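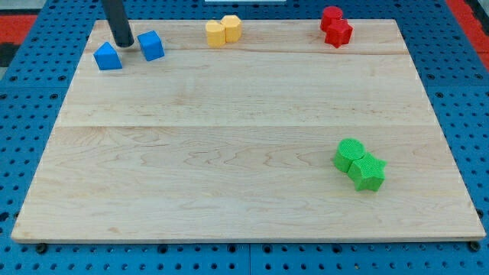

Onbridge Model Portfolios: Frequently Asked Questions

Last updated October 18, 2026

What is the Onbridge portfolio service?

Onbridge runs a set of ready-made investment portfolios for clients of independent financial advisers. Your adviser picks the portfolio with you and we manage it day to day. We do not give personal advice and we cannot recommend a portfolio to you directly.

Can I invest without an adviser?

No. Every account has to be opened by an adviser who has signed our terms. If your adviser retires or changes firms, your account stays open and invested, but you will need to name a new one within 12 months.

Who holds my money?

Your cash and fund units are held by Jestbridge, the platform we use for custody and dealing. They are kept separate from Onbridge's own assets and from Jestbridge's. We can place trades in your account. We cannot withdraw money from it.

What do the portfolios invest in?

Mostly index funds covering stocks and bonds, with a smaller amount in actively managed funds. The Rakik range is the lower-cost option and uses index funds only. The Bloxham range mixes both types. A full list of holdings is in the quarterly factsheet for each portfolio.

How often do you make changes?

We review all portfolios every quarter and rebalance if any holding has moved more than 2 percentage points from its target. We may also make changes between reviews. The September review led to small trades in the Bloxham range and none in Rakik.

Who makes the investment decisions?

The investment team, led by Yanti Yusof. Changes to target weights need her sign-off before they go to the dealing desk.

What does it cost?

You pay three separate charges: our management fee, the Jestbridge platform fee and the costs of the underlying funds. Your adviser's fee is on top of these and is agreed between the two of you. All four appear in the illustration you receive before the account is opened. Ask your adviser for a new one if you add a large sum, as the platform fee is tiered.

Is there a minimum investment?

There is no minimum for Rakik. Bloxham portfolios hold almost 40 funds, and small accounts can end up with very small positions in some of them, so your adviser may suggest Rakik to start with.

Can I switch between ranges?

Yes. Your adviser sends us the instruction online. We do not charge for switching, but selling funds in a taxable account may create a gain you have to report. Check this first.

How do I take money out?

Ask your adviser, or use the withdrawal form in your Jestbridge login. We sell across all holdings in proportion unless told otherwise. Payments can only go to a bank account in your own name.

Can I lose money?

Yes. The value of every portfolio can fall, including the lowest-risk ones, and you may get back less than you put in.

How do I change my address?

Update it in your Jestbridge login under Personal Details. We receive the change overnight. Your adviser keeps separate records, so let them know too.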